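Evaluation of the Lineo Hand-Held Gripper Kit
Project report, Suto group, 6 November 2021

4. Results

We logged 279 two-handed demonstrations with the kit and kept 34 for the final set. Setup was quick, but the cables got in the way on long reaches - we would ask Lineo for a clip. The ribbed pads were easy to clean. At 789 dollars a pair, the kit fit our budget.

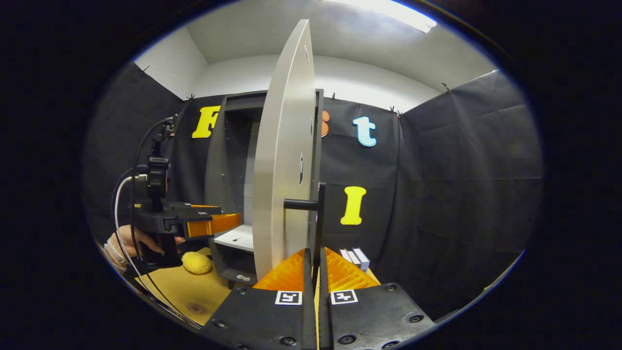 Figure 3. Two Lineo grippers at the curved white panel.

Spare pads should be ordered before the January tests.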